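Warkent Community Board > Local Help and Giving

Supply drive for the Amadi Street shelter, drop-off question

jummai_obi
August 12, 2019
The family shelter on Amadi Street is taking donations through the end of September. They have 74 beds and the list is at 87 people, so families are being sent over to Tostarari.
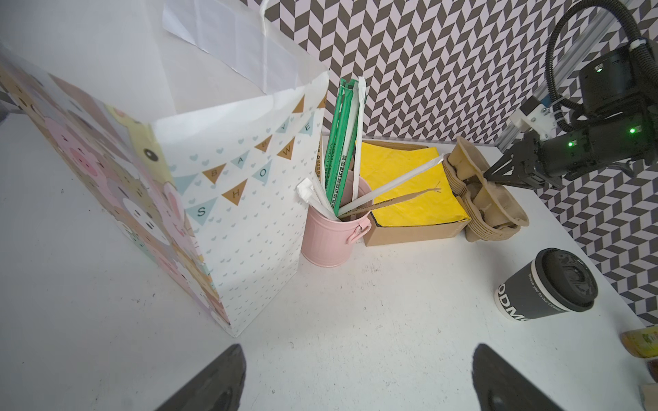
Most needed right now: diapers in sizes 4 and 5, wipes, new socks, bath towels. Drop off at the side door, 9 to 2. No used car seats please.

pinerow
Is it okay to bring opened packs of diapers? My son outgrew his and I have almost a full box of 4s.

jummai_obi
Yes, opened is fine if they're clean and you write the size on the bag.

Dale_R
I'll say what I said last year. Give them money. They buy diapers by the case through the Jandemura food bank and get a lot more for it than we do at the store. Half of what gets dropped off sits in a hallway.

kestrel55
Some of us don't have cash but do have towels in the closet. I don't see the harm.

Dale_R
Towels, fine. I'm talking about people going out and buying stuff new.

Chidubem Abubakar
I sort there two evenings a week. Dale is right about the cases. The hallway was true last year, but we have a storage room now. What we do get too much of is newborn clothes. We had 155 onesies at last count and very little for kids over 3.

pinerow
Good to know, I was about to bring newborn stuff. Will hold it back.

kestrel55
Can you take twin sheets?

Chidubem Abubakar
Yes to fitted. We have plenty of flat ones.

Dale_R
Does the county still plan to move the overflow families to the old school?

jummai_obi
I asked and didn't get an answer. The side door will be closed for paving next week, so use the front and ring the bell.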